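Coffee stains on a light countertop and a measuring cup that drips

Posted in Kitchen > Cleaning and Care
Viewed 2,093 times

Covadonga Cordero
I make coffee at the counter every morning and transfer it between a plastic measuring cup and a glass mug with a handle. The counter is pale and the drips leave brown marks. Fresh ones wipe off. Those left until evening leave a faint outline after dish soap and warm water. The surface was sold to us as Skusinen, matte finish, and I no longer have the care sheet. Is there a cleaner that will not dull it? Also, can the dripping be reduced?

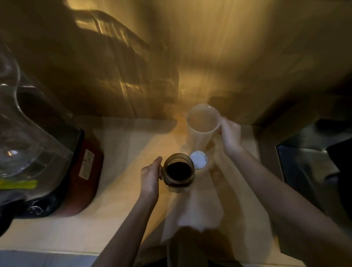

I have tried a melamine sponge on one spot near the wall. The outline is gone but the spot is now slightly shinier than the area next to it, so I stopped.

Elie Nseir
Stop using the melamine sponge – it is a fine abrasive and it polishes matte surfaces. Mix baking soda and water to a thin paste, leave it on the mark for ten minutes, lift it with a damp cloth without scrubbing, then rinse. Test it somewhere hidden first. If the counter is natural stone, check with the seller before using anything else, and keep vinegar off it.

For the drips, pour in one steady motion and bring the cup upright quickly at the end. A slow finish lets liquid run back down the outside. Filling the cup to less than the brim also helps. I stop at 50 ml below the top line.

Skamport
Put a tray under it. Mine has been there since September.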